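Home Care > Laundry > Fabric Guides

Washing Coloured Garments Without Dye Transfer

Dye transfer occurs when loose colour leaves one garment in the wash and settles on another. It is most common with new cotton, viscose and deeply dyed reds and pinks. The procedure below is the one set out by Lynch Textile Care for households and small accommodation providers.

Before You Begin

Read the care label on every item. Labels that state "wash separately" or "wash with like colours" indicate a dye that may not be fully fixed. New items should be washed on their own for the first 2 cycles.

Step 1: Test for Colourfastness

Dampen an inside seam with cool water and press a white cloth against it for one minute. If colour appears on the cloth, the garment must be washed by hand or alone. Do not test on a visible panel, as some finishes will watermark.

Step 2: Sort by Depth of Colour

Sort by depth as well as by hue. A muted shade may be dulled by a bright one from the same colour family, and the change is often noticed only once the garment has dried.

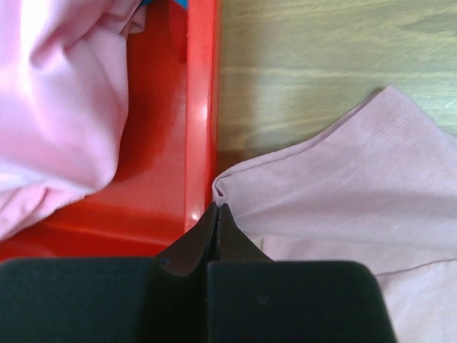
Step 3: Select the Cycle

Use cold water and a gentle cycle. Load the drum loosely and add a liquid detergent marked for colours. Powders containing bleach or optical brighteners are unsuitable. Remove the load promptly when the cycle ends; damp garments left in contact will continue to transfer dye.

Step 4: Dry in the Shade

Turn garments inside out and peg them at the hem. Direct summer sun will fade most pinks and mauves, particularly in December and January.

If Transfer Has Occurred

Do not tumble dry the affected item. Soak it in cool water with an oxygen-based colour-safe product, following the manufacturer's directions, then rewash it alone.

Reviewed by Evangelia Margaritis

Filed under: Laundry, Colour Care, Stain Prevention
25 comments | 2,034 shares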